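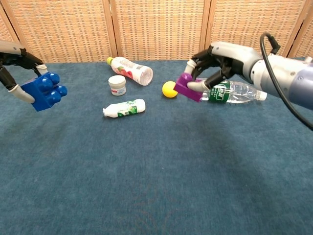 Where Does the Ball Go? Sorting Rules for Mixed Toy Clutter

Final report, Everyday Objects project course
Skuverham, March 30, 2024

Summary

We spent a term putting toys away. Over 14 sessions we logged 2,295 put-aways (one item leaving the table and ending up in a container) under three different sorting rules, and compared how often items ended up where the rule said they should. Sorting by shape was the most reliable. Sorting by color was the most popular, and it was also where most of our arguments came from. Sorting by "what it is for" did so badly that we considered leaving it out, and were advised that this is frowned upon.

1. Background

Our brief came from Pirihi, the play corner at the community center, which has shelves, bins, labels on the bins, and toys everywhere except in the bins. The labels were made by somebody with good handwriting and high hopes. They say things like "Construction" and "Active Play." We were asked whether a better set of labels would help.

Our first proposal was an app. It was returned with a single question mark in the margin. Our second proposal was to look at the toys, and that one was approved.

2. The pile

We wanted a mixed pile that would look familiar to anyone who has cleared a family table in a hurry. Most of it was plastic building blocks in the big, chunky sizes. Some are easy: the blue brick with the round studs is a brick from any angle and at any distance. Others are less helpful. The purple one has a step down one side, and two of us never agreed whether it belonged with the bricks or with the "other shapes."

Then there were the strays. The small yellow ball, close to a ping-pong ball in size, went in early and stayed in. So did a clear plastic water bottle with a white screw cap. The bottle isn't a toy, but a pile with no non-toys in it would have been a fantasy. We wanted at least one item that none of the rules had been written for, and the bottle did that job very well.

We left out anything with batteries, anything with glitter, and a stuffed rabbit that everyone kept putting to one side out of respect.

3. The containers

We used three open bins from Rilivico, all the same size, and one shallow tray. The bins stack nicely when empty. When full they stack once, and then you learn about friction. The tray was for anything the rule didn't cover. We had planned to call it "Miscellaneous" but it was "the tray" by the second session and it is "the tray" in our tables.

Labels were printed on plain card in large type and changed with the rule. We made them ourselves, and the handwriting at Pirihi now has our full respect.

4. The three rules

Color. Blues and purples in the first bin, yellows and reds in the second, everything else in the third. Clear things go in the tray.

Shape. Blocks with studs in the first bin, blocks without studs in the second, round things in the third. Anything left goes in the tray.

Use. Things you build with in the first bin, things you throw or roll in the second, things you pretend with in the third. Anything that isn't a toy goes in the tray.

We wrote these rules in one afternoon and were pleased with them for one afternoon.

5. Method

The pile was tipped out on the table and spread flat by hand so that nothing was hidden under anything else. The person sorting read the labels aloud, then cleared the table one item at a time. A second person kept the log and was not allowed to help, sigh, or look at the correct bin. This last instruction was added after session two.

For each put-away we wrote down the item, the container it went into, and whether it was moved again afterward. A "second thought" is an item taken back out and put somewhere else. We had not planned to track these. They turned out to be the most useful column in the log.

The first 100 put-aways were practice, done while we were still changing the form, and they are not part of the total. At the end of each session the sorter gave the rule a score out of 100 for how easy it felt. Nobody was told what a good score would be, which explains the person who gave everything a 73.

6. Results

6.1 Shape

Shape had the fewest wrong bins and the fewest second thoughts. Studs are a gift. You can feel them without looking, so a brick picked up from the side or upside down still tells you what it is. Round things were no trouble either. The ball went to the right bin nearly every time and the exceptions were throws.

The weak spot was the bottle. Half the group called it round, on the grounds that it rolls. The other half called it leftover. Both answers fit our wording, so we can't score either as wrong, and the blame goes to the people who wrote the wording. See above.

6.2 Color

Color got the best scores for ease, by a comfortable margin, and sorters were visibly quicker off the mark. They also slowed down near the end of each pile, when the easy colors were gone and what was left was a handful of things that might be orange.

Putting blue and purple together was meant to spare us an argument. It worked for those two and moved the argument to green. We had also not thought about the light. Two of the sessions ran into the evening, and under the ceiling lamp in our room a pale yellow block and a white one are on very friendly terms.

6.3 Use

Use was the rule closest to the labels already on the wall at Pirihi, so it matters that it went poorly. Sorters stopped to think. They asked questions the log keeper was forbidden to answer. A large block, it was argued, can be built with, thrown, and pretended to be a phone, and the sorter in question demonstrated all three.

Second thoughts were highest here. The bottle, on the other hand, went straight to the tray with no fuss. It was the bottle's best result under any rule and we were happy for it.

7. Discussion

Our reading is that a label works when you can check it with the item in your hand. Studs pass that test. "Active Play" asks you to imagine a child.

The popularity of color is harder to deal with. People like it, the bins look good afterward, and a rule that people like may get followed on a wet afternoon in November when a stricter one won't. We had hoped to recommend a mix (shape for the labels, color for the bins themselves) and tried it briefly with bins wrapped in colored paper. Everyone at once put the yellow ball in the yellow bin. The yellow bin was for blocks.

8. What went wrong

Our sorters were us, plus roommates, plus one person waiting for a different meeting. None of us is four years old. The project sheet calls this "a limitation."

The log from one session was kept on the back of a Lunent pizza box lid and had to be copied out later by someone who had not been there. We believe the numbers. We would not want to be asked about the handwriting.

We also spread the pile flat before every run, and real piles aren't flat. A version with heaps would be slower and probably less kind to the shape rule, as studs are no use to you under a blanket.

9. Recommendations for Pirihi

Replace the wall labels with shape labels, using a drawing as well as a word.

Keep a tray. Give it a label if you must. Empty it once a week, or it becomes a fourth bin and then the only bin.

Decide in advance where bottles go and write it down. We suggest the kitchen.

10. Materials returned

Three bins, one tray, all blocks, the ball. The label cards are in the project folder along with the log sheets and the pizza box lid. The rabbit is back on its shelf.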